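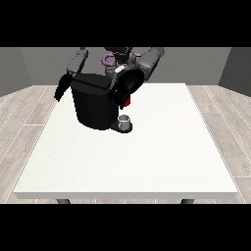 Two-armed robot and coffee machine, white table.

About Etitz Strings

We're a chamber music school in Harneston. Violin, viola, cello, bass. No piano as a main study, sorry, though every student gets an accompanist for recitals and two rehearsals beforehand.

Started out as one quartet class in the upstairs room of the old Jallon piano showroom. Four students, borrowed stands. Now 134 enrolled, ages seven and up, adults very much included. Still at the Jallon building, but we have both floors now and the big hall at the back, which seats 100 and has a decent acoustic once people are in it. Empty it's a bit boomy. We've hung curtains.

What we do

Everyone plays in a group. That's the whole idea really. You get your weekly lesson, 40 minutes, one to one, and you get a chamber group from your first term, even if all you can manage is open strings and a steady count. Beginners play easy trios arranged by our own teachers. Older groups get Haydn, Dvorak, Shostakovich, plus one new piece a year from a composer we commission.

Groups are changed every fall. Some people grumble about this. We still do it.

Coaching is in the late afternoon and evening, last session ends 9 pm. Adult groups mostly take the late slots.

The Simões Library

Our sheet music collection, 2,000 sets of parts, left to the school by the Simões family. Strong on late Romantic quartets and on Portugese and Brazilian music you won't easily find elsewhere. Open to students, and to any local player who asks. Parts go out for one term. Please pencil only, and please rub out your bowings before you bring them back.

Concerts

Student concerts in December and May, free, no tickets. Teachers' concert in March. We also play at the hospital and the two retirement homes on the hill, short programs, usually one group at a time.

Joining

No audition for beginners. Everyone else plays us something short, anything you like, and we have a chat about what you want to work on. Instruments can be rented by the term, small sizes run out fast so ask early. Fee help is availble, theres a form at the front desk, one page.

Come and sit in on a rehearsal first if you're not sure. Just ring ahead.

Contact | Fees | Library catalog | © Etitz Strings, Harneston. All rights reserved. | Back to top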